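Iridstead Table and Greenery Set: Set-up and Care Guide
Section 4. Placing the plants on your table

By now your table should be standing on its own feet and the last of the packaging should be out of the way. If it still wobbles, please go back to Section 3 and sort the levelling feet first, as it is so much easier with nothing on the top. Put the kettle on if you like. The rest is the pleasant part.

The set comes with two artificial plants. The larger is the Drastier, a spiky green rosette that will be familiar to anyone who has kept succulents on a windowsill. The smaller is the Yoo, a tufty little thing in a paler yellow-green. They come out of the box rather squashed, so do give them a few minutes of attention before you decide where they are going.

Before you begin

You will need a soft dry cloth, a slightly damp cloth, and the sheet of felt pads from the small paper bag marked B.

4.1 Waking up the leaves

1. Lift each plant out by its pot. Leaves pulled from above can come away from the stem, and they are fiddly to push back in.
2. Start with the Drastier. Bend the outer leaves down and outwards, working your way round, and then ease the inner ones apart with a fingertip.
3. Move on to the Yoo. Hold the pot in one hand and ruffle the tuft with the other, as you might a small child's hair. It looks better a bit untidy.
4. If a leaf keeps a stubborn crease, hold it bent gently the other way while you count to 21, then let go.

CAUTION: Please don't use a hairdryer or steam to soften the leaves. They can lose their shape for good.

4.2 Fixing the felt pads

1. Turn the pot on its side and wipe the base with the dry cloth.
2. Peel a pad from the sheet and press it firmly into the middle of the base.
3. Leave the pot on its side for a little while so that the glue can take hold.

Note: The matte white top is hard-wearing, but a gritty pot dragged across it will leave a mark, and marks of that sort don't polish out. Lift the plants whenever you move them, even if it is only by a hair.

4.3 Choosing the spot

1. Wipe the table top with the damp cloth, then the dry one.
2. Set the Drastier down first, towards the far end of the table. Keep its pot at least 300 mm from any lamp or heater.
3. Bring the Yoo in on the nearer side, so that the two follow the length of the table. We like the taller-looking leaves behind and the small tuft in front.
4. Step back, have a look from the doorway, and shift the Yoo a touch either way until it pleases you.
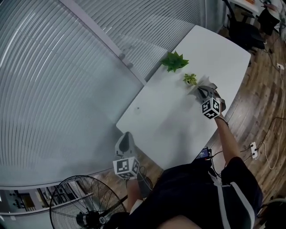 5. Keep the rounded corners clear, particularly if people will be squeezing past with plates, and leave yourself room for a tray if this is where you have your tea.

Note: If your table is the 600 mm wide version, you may find the pair sits more happily a little off to one side, leaving the rest of the top free for a newspaper or a jigsaw.

4.4 Looking after them

Dust the leaves every so often with a dry paintbrush. For a proper clean, wipe them with lukewarm water and let them dry fully before they go back on the table. Never water them (we do get asked), and keep them out of strong sun, which will fade the Yoo sooner than the Drastier.

Spare felt pads are listed under Vodetico Fittings in Section 7.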